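How to run a bin-picking demo at an open day

We had our first go at this at the Lillside open day in January, when Irker opened the workshop for an afternoon and let people walk right up to the barrier. I came home buzzing and wrote everything down that evening. If you've got an arm, a bin and a room full of curious neighbours coming, I hope this saves you some head-scratching!

What you need

A robot arm with a gripper you trust
A metal bin with sloping sides
Two bar clamps
Coloured tape
A barrier visitors can lean on without reaching the arm
A box of everyday objects, more than you think
Someone to run the robot and someone else to talk

Please don't try to do both of those last jobs yourself. I did for the first half hour, and I was answering a question about gears with my back to the arm. Whoever runs the robot keeps a hand near the stop button and doesn't chat.

Step 1. Fix the bin down

Clamp the bin to the bench at two corners and give it a proper shove. If it shifts at all, tighten up and shove again. A bin that creeps a few millimetres over the afternoon will spoil your picks, and you'll spend ages blaming the software. Once you're happy, mark the important positions on the bench with tape so you can put everything back after lunch.

Step 2. Choose the objects

Mix them up. You want something soft, something hard, something shiny and something with an awkward shape. Cloth is brilliant for this, as it never lies the same way twice and children get the idea straight away (ask them to pick up a tea towel with two fingers, then with salad tongs). Shiny things are harder for a camera to make sense of, so keep those for later in the show.

Leave out anything brittle, anything with liquid in it, and anything you'd be sad to see squashed.

Step 3. Set your speed

Go slow. Our visitors liked the slow runs far more than the quick ones - they had time to guess where the gripper would go, and they started calling out. Run the whole routine with an empty bin first, then with one object, then with the lot. Do this before the doors open, and keep the barrier closed while you do.

Check the cables at the same time. Move the arm to the furthest corner it will have to reach and look at the loop near the gripper. It should have slack to spare without dragging on the bin or catching the rim.

Step 4. Plan a short show

Ten minutes is plenty. Ours went like this:

Say what the arm is going to try
Let the visitors choose the first object
Run the pick, quietly
Talk about what happened
Take questions while the bin is filled again
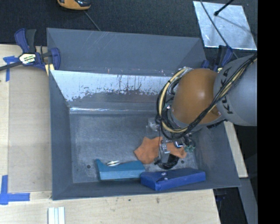 The KUKA arm over the bin, with the orange cloth under the gripper.

Leave the missed picks in. We had several, and the groans were as good as the cheers. A miss is a great moment to ask the crowd what they would change, and a girl of nine or so suggested coming in from the side, which we tried on the next run.

Step 5. Keep a tally

Put a sheet on the wall and mark every attempt. The Gorarthorpe group, who run a similar day, had logged 2508 attempts over their season when we last compared notes. We managed 446 in our practice weeks and were very proud of it. Visitors love having a number to look at, and you'll be glad of the record when you sit down to plan the next one.

Step 6. Packing up

Park the arm, power it down, and only then take the barrier away. Count the objects back into their box and leave the tape on the bench if you're coming back. Ours is still there, ready for the Gazi visit!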